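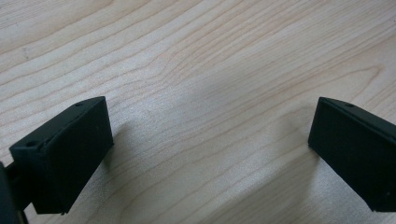

## Oiling a light wood tabletop

Clear the table the night before and wipe it with a barely damp cloth. Let it dry overnight.

1. Sand by hand with 320 grit, following the grain. Go lightly on veneer, especially near the corners.
2. Vacuum, then wipe with a dry cotton rag.
3. Pour a spoonful of Hurar clear oil onto a clean rag and spread it thin. Work in sections.
4. Wait 11 minutes and wipe off everything still sitting on the surface.
5. Leave it overnight and put on coat number 2.

Spread used rags flat outdoors to dry. Don't ball them up, they can catch fire.

Pale woods yellow a little under plain oil. Melahat Dağdelen uses the white-tinted version on hers and redoes it every February. Keep hot pans off for a week after the last coat.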